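To: brinaven-manip list
Subject: Re: door state labels in the washer subset, and a question on contact onset

Replying to the September message on the door task, quoted here with the parts I have no answer for removed.

> We retrained the Mumus policy on the washer subset and the door
> stage is still the weak one. Two questions.
>
> 1. The state classifier calls the machine "closed" on a good share
> of frames where the upper door is wide open. Is this a label
> problem or a model problem?
>
> 2. How do you define contact onset for the rim? Our detector fires
> early on nearly every episode, sometimes with the hand well short
> of the door.
>
> We are using the 2542-episode release, default split, no
> augmentation beyond color jitter.

Answers in order.

1. Door state. It is mostly a label problem, and it affects your release. The 2542-episode version carries one door label per machine. That was adequate for the single-drum units. The white tower unit has two doors, and the lower one stays closed through the whole task, so the annotation script wrote "closed" whenever it found a closed round door anywhere in view. The later release, with 3271 episodes, has separate fields, door_upper and door_lower. If you have to stay on the older one, there is a patch file in the Zustgate repository that adds the two fields by episode index.

Some model error remains after the patch. The open door is clear glass in a black rim, and at head-camera height the radiator fins behind it show through. A classifier trained on crops around the drum opening does not see the door at all, and one trained on the full view tends to settle on the dark lower door. We had the best results with two crops, one at the opening and one extended to the left far enough to include the hinge and most of the glass.
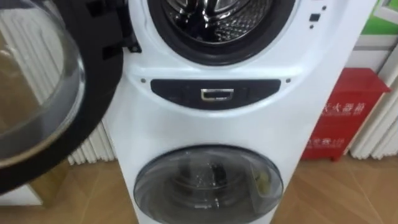 2. Contact onset. We do not take it from vision alone. The visual detector in Sarkar thresholds the distance between the fingertip mask and the rim mask. Both are black on this machine, and the masks merge before the fingers arrive. That is very likely your early firing. Our definition is as follows.

Onset is the first time step at which the finger motor current exceeds the free-motion baseline for that joint and stays above it for five consecutive steps. The baseline is computed per episode from the approach stage, with the hand moving and nothing in reach. A fixed baseline for the whole set does not hold up, as joint friction drifts over a session. The visual mask is used only as a gate: a current rise with no rim within reach is discarded as a self-collision or a cable snag.

For the grip itself, the target is the free edge of the rim, with the fingers curled over it. Gripping on the glass was tried and dropped. The bowl is curved and depth on it is unreliable - the sensor returns either the wall behind or nothing. Rim points are sparse but usable.
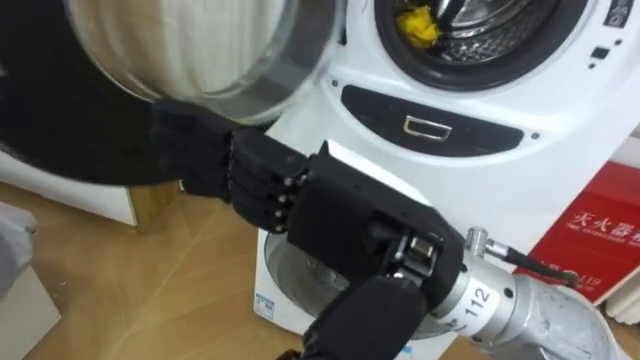 Head camera, fingers on the lower right edge of the door rim.

With current-based onset, the timing error against hand labels fell enough that we stopped tuning it. I do not have a clean number for the tower unit alone, because the test split mixes machines. Over the 2263 episodes that pass the gate, the remaining failures are mainly late detections on slow approaches, where the current climbs gradually and the five-step condition delays the mark. Shortening the window to three steps fixes those and brings back some of the false starts. Pick according to what your policy does with the signal.

Two smaller items. The color jitter you describe should be kept low on hue. The gate model uses the difference between the gasket and the rim, which is small to begin with. Also check your training length: the default config stops at 3000 steps, which was chosen for the approach stage and is short for the door stage. Ours was still improving at that point.

The onset script is in the Zustgate repository under tools, with the per-joint baseline code in a separate file. It expects currents at the control rate, so resample before running it if your logs were thinned. If you rerun with the patched labels, please post the confusion matrix for door_upper to the list.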